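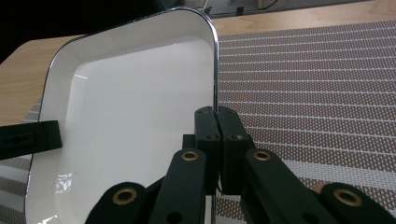 3. Data collection

3.1 Tool and sites

All demonstrations were recorded with the Helmy, a hand-held gripper that a person carries to the object and closes by hand. The camera is fixed to the tool and looks out over the fingers, so every recording shows the finger pads, part of the linkage and whatever is being grasped. The same finger pads are fitted to the arm used in Section 5. We made no attempt to match the linkage below them, and the policy has to cope with that difference.

Collection took place in private kitchens and dining rooms in Grultthorpe and in the shared kitchen at Handavwood. We recorded in 20 rooms in total. Collectors were asked to use the tables, mats and dishes already in the home and to leave the lighting as they found it. Each home was visited twice, once in daylight and once after dark. The second visit used the same objects wherever they could be found, although in several homes a dish had been put away, broken or lent out by then, and a similar one was used in its place.

3.2 Task set

The Grullix set covers 61 objects, nearly all of them things that are set on or cleared from a table. We favoured objects with a thin edge or rim, as our earlier work had relied on cups and jars and the policy trained on it did poorly with anything flat. Trays, plates, baking sheets and shallow bowls make up the larger share.

For each object, collectors recorded three kinds of episode: approach and grasp, lift and tilt, and place. Lift and tilt was added after the pilot. A tray lying flat offers the fingers very little to close on, and collectors found it natural to pinch one side of the rim and bring the tray upright before carrying it. Figure 2 shows a grasp of this type, with the rim held between the two pads and the tray nearly upright.

Figure 2. Rim grasp on a white tray with a metallic edge, as seen from the tool camera. A woven placemat and the wooden tabletop are visible behind.

Trays with glossy surfaces and bright rims were kept in the set on purpose. Glare on the basin changes as the tray is tilted, and a bright rim can look like a line in the background when it sits against a striped mat. We did not mask reflections or adjust exposure after recording. Collectors' fingers also appear in some episodes, usually beside the linkage, and these were left in as well.

3.3 Procedure

A session began with a short calibration in which the fingers were opened and closed fully three times. The collector then worked through a printed list of objects in an order that was shuffled for each home. Episodes started with the tool held away from the table and ended when the fingers had opened and the tool had been drawn back. If an object slipped, the collector carried on and finished the episode if it was safe to do so. Slips were labelled afterwards and kept in a separate split.

Collectors received half an hour of practice before their first session. We gave them no instruction on where to grasp an object, apart from asking that they vary the side they approached from. This produced a wider spread of grasps than we had planned for. Some collectors nearly always took a tray by the short side, others by a corner, and a few changed their habit partway through the session as their wrist got tired. We record the collector number with each episode so that this can be studied.

3.4 Filtering

After collection we removed episodes in which the tool's position was lost for longer than half a second, along with those in which the object left the view before the grasp. Fast tilting of large, plain white trays was the most common cause of lost position — the tray fills much of the view and leaves few fixed points to track. Some of these episodes could be recovered by smoothing across the gap, but we chose to drop them. The final set contains 1,673 episodes. Homes were assigned whole to either training or testing, so no room appears in both, and the daylight and evening visits to a home always fall on the same side of the split.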